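Small Cups, Big Table

The best party I went to last year had no balloons, no cake stand and no playlist. It had a plain white table, a stack of paper cups and a row of little bottles, and I haven't stopped thinking about it.

It was in May, in the back room at Wevwood, where Tiina Seppälä has been running drinks tastings for six years. She is the sort of host who will happily talk for half an hour about the width of a cup's rim, and I am the sort of guest who will happily listen. We were there to try soft drinks. Lemon ones, mostly, with a few gingers and a cloudy apple that started an argument.

"People spend so much on glasses," she told me, "and then they pour too much into them. Give someone a small paper cup and they pay attention."

I was sceptical until I tried it. You take two sips, you have an opinion, you put the cup down and pick up the next one. With a tall glass I'm polite for the first third and bored by the last.

Then there is the colour, and oh, I love the colour! Tiina keeps her cups in sets and never mixes them up halfway through a round. Yellow is for the first pour and grey for the second, side by side, so that you can go back and forth between them without losing your place. Everything else stays pale: white cloth, bare wall. She bought a patterned tablecloth once and gave it away after one evening.
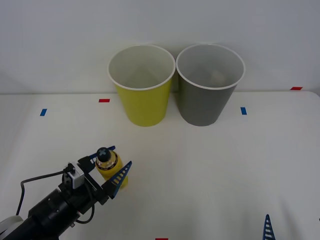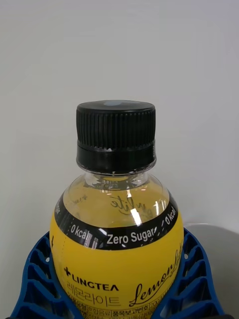 Bright yellow, black cap: a small bottle with plenty of cheer.

THE GOSON REVIEW | ISSUE 23 | PAGE 12

Small bottles are the other half of the trick. Open a big one for a tasting and the fizz has gone by the time the slow drinkers catch up. A small one is poured, shared between a few cups and finished. It is easier on the wrist too, and a ridged cap gives you something to grip when your fingers are cold from the fridge.

And look at them before you open them! I had never bothered. A clear shoulder above a coloured label does something lovely – the back of the label shows through the plastic and tints everything, and the lettering comes up the wrong way round, like a shop sign read from inside. I've since spent far too long in the kitchen turning bottles towards the window.

Abenezer Ambaye, who came with me and who normally drinks nothing but black coffee, went round the whole table twice. He is now a cup person. He has views on rolled rims (for) and handles (firmly against), and he has cleared out a shelf at home for them, next to the Osier basket where he used to keep his filters.

If you want to try it yourselves, you need very little. Six bottles is plenty for an evening. Chill them together, write your order down before anyone arrives and set the cups out at the back of the table, leaving the front clear for elbows and notebooks. Plain crackers are good between rounds. Cheese is a mistake with anything lemony, as the Hagedorn end of our table found out.

Pour to a third, no higher. Let people taste before you tell them what it is, and keep the sweetest one for last or nobody will thank you for the rest. We had ours in fourth place and the poor ginger that followed tasted of pencils.

Tiina's next tasting is on 18 January 2025 and it's all cordials. Abenezer has already asked what colour the cups will be.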